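4.2 Repeat giving after the winter drive

The most exciting result came from donors who had given only once before. Of the 1,584 alumni contacted by the Dillow campus fund in December, 293 gave again, and many of them also signed up to help at the spring charity meal. We had expected the student phone calls to matter most. Short handwritten notes did even better, and the gap held up across every class year we looked at! Orner College used the same notes with a smaller list and saw a very similar pattern, which makes us eager to test them with parents and local businesses next.

Figure 3. Cooktop and counter with white pots.

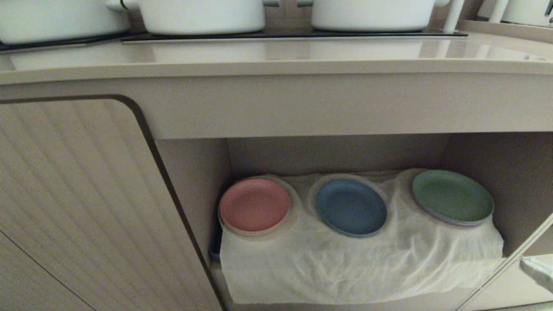
4.3 Limits of the donor records

Gifts made in cash at campus events were left out of both lists.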